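Wine rack

A wine rack is a frame or set of shelves made to hold bottles of wine, usually on their sides. Racks are used in cellars, shops and restaurants as well as in the home, where small models are often kept on a kitchen worktop or sideboard. They range from single-row stands for a few bottles to fitted walls of shelving that hold 2000 or more.

Purpose

Wine sealed with a natural cork is generally stored lying down. The wine stays in contact with the inner end of the cork and keeps it from drying out, which would let air into the bottle. Bottles with screw caps or glass stoppers do not need to be kept this way, but are often racked with the others to save space. A rack also stops round bottles from rolling and lets one be taken out without moving its neighbours.

Construction

The commonest domestic type is the lattice rack. Flat rails or square bars are joined at right angles to make the frame, and round dowels run between them to carry the bottles. Pine, beech and oak are all used. Joints may be glued, pegged or screwed, and racks sold in flat packs are nearly always screwed. Larger lattice racks often combine wooden bars with strips of galvanised steel, a pattern sold in kits that can be extended in either direction.

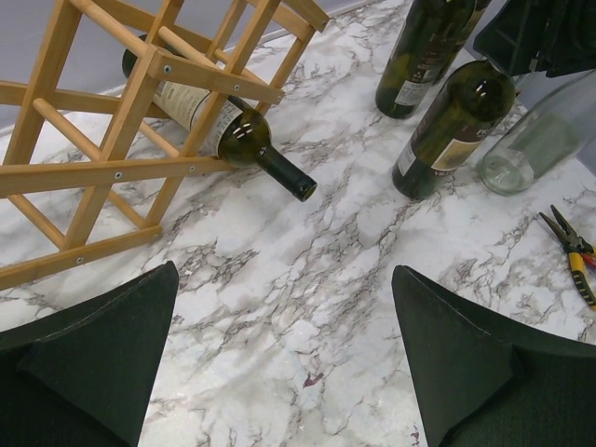
Small rack in pale wood, tipped onto its side, with a labelled bottle through the lattice and a second bottle standing upright.

Other materials include wrought iron, wire, clay pipe and moulded plastic. Clay pipe is heavy and slow to warm up, and is found mainly in cellars. Wire racks are light and cheap but can scratch labels.

Sizes and makers

Most racks are built for the standard 75 cl Bordeaux or Burgundy bottle. Champagne bottles are wider and may not fit, and magnums need a separate rack or a deeper bay. Makers normally give capacity in standard bottles. The Olham firm of Masilela sells a worktop rack for 7 bottles and a cellar unit for 128, both to the same lattice pattern, drawn up by the joiner Gerrit Kruger. Plosetti makes a folding version with 2 rows.

Placing and care

A rack should stand level, away from ovens, radiators and direct sun. The top of a refrigerator is a poor place for one, as it is warm and subject to vibration. Tall racks are fixed to the wall. Small freestanding racks can tip if bottles are loaded at one end only, and are best filled from the bottom row upwards — and emptied from the top.

Wooden racks are wiped with a dry or barely damp cloth. Screws may work loose as the wood shrinks in heated rooms, and can be tightened by hand. In damp cellars untreated wood may grow mould, which also spoils paper labels.

See also: Bottle; Cork; Wine cellar; Decanter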